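Favumside Grappling & Judo Board > Training > Gripping without burning out your forearms

clinchmouse
Started judo in September after eight years of only no-gi and I am completely in love with it, but my grips die in the second round of randori every single time. I mean totally gone, can't open a water bottle. I'm 43, so maybe that's part of it! I fight right-handed, standard sleeve and lapel, and I hang on for dear life because the moment I let go I get thrown.

What are you all doing for this? Rope climbs? Towel pull-ups? I'll try anything.
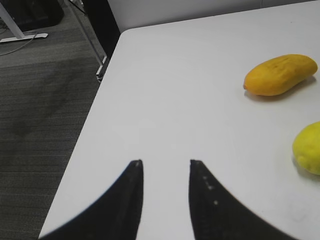 How hard should you squeeze the sleeve when you aren't attacking?

Just enough that the cloth doesn't slide, mostly with the last three fingers, and save the full squeeze for the moment you pull. That's what Zuzanna Duda taught us at the Jernier clinic and it changed my whole game, but I'd love to hear other opinions.

ramirez_uchimata
Great clinic, I was there too! Agree on the last three fingers. I'd add that your elbow position matters more than your hand. If your sleeve elbow floats out to the side, the forearm has to do everything. Tuck it and your back helps you. I spent a whole month doing nothing but that and suddenly I could go five rounds.

Rope climbs are fun but I wouldn't start there.

Ziko
Going to disagree with ramirez a bit. Rope climbs are the best thing I ever did for my judo. We had an old 35 mm rope in the Zawadzka gym and Bogumił Walczak made us climb it at the end of every practice, legs hanging. Hated it, loved it. By the end of that winter people were complaining that they couldn't strip my grip.

Technique is nice. But a strong hand forgives a lot of bad technique, and a beginner has a lot of bad technique.

clinchmouse
Ha, I certainly do. How often were you climbing?

Ziko
Three practices a week, two climbs each. Walczak also had us break our own grips on purpose every few seconds and take them again. Grip, off balance them, let go, grip. It teaches you that losing a sleeve isn't the end of the world.

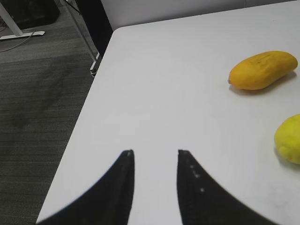 Grip rounds are the drill I'd push on anybody who asks this. No throws, you just fight for your best two hands for a minute and then switch partners, and you'll learn more about where you waste energy than in a month of regular randori. Start light, and I mean really light. I tell the kids' class to take the sleeve as if there's a piece of fruit inside it, like the two on the white table up there, and they're not allowed to bruise it. Then on the coach's clap everybody clamps down and pulls for real. The little ones go nuts for it and the adults get just as into it!

tall_drink_of_ouchi
The fruit thing is adorable and I'm stealing it.

Question for Ziko though, did your elbows hold up? I did rope climbs plus towel pull-ups for one season and got tendon pain on the inside of both elbows that took ages to calm down. I was younger than the OP, too. I'd be careful telling somebody in their forties to jump on a rope twice a night.

Ziko
Elbows were fine, but I was 19, so okay, fair point. Start with standing rows on a judo jacket thrown over a bar – feet on the floor, easy to scale.

ramirez_uchimata
See, now we agree! Jacket rows are fantastic. Hold one side by the sleeve and the other by the lapel so you train your real grip, and switch sides. My routine after practice is four sets, stopping while I could still do a couple more.

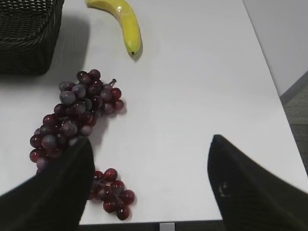
I leave at least a day between sessions, and I do finger extensions with a rubber band on the off days. Sounds silly, feels like nothing, and my forearms are so much less tight than they used to be. If you wake up with stiff fingers, skip the rows and just drill footwork that night.

kosoto_karen
Can I put in a word for tape? Two wraps on the middle joints and my fingers are happy for the whole practice. I know some people say it makes the hands lazy. I've heard that for years and I still have all my fingers.

tall_drink_of_ouchi
I'm one of those people, sorry Karen! Tape for an injury, sure. Tape every night, I don't love it.

clinchmouse
This is so great, thank you all. I tried the grip rounds tonight with a white belt about my size and I noticed I was squeezing hardest when absolutely nothing was happening. Just standing there, strangling a sleeve. Once I relaxed I got through four rounds – four! – and hit my first clean ouchi gari. I'm still grinning.

Jacket rows start tomorrow. Will report back.

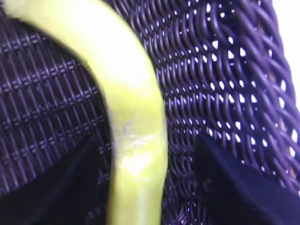
Similar threads
Left against right: who gets the inside lapel?
Best finger tape that survives sweat
Coming to judo from wrestling, what to unlearn first
2155 views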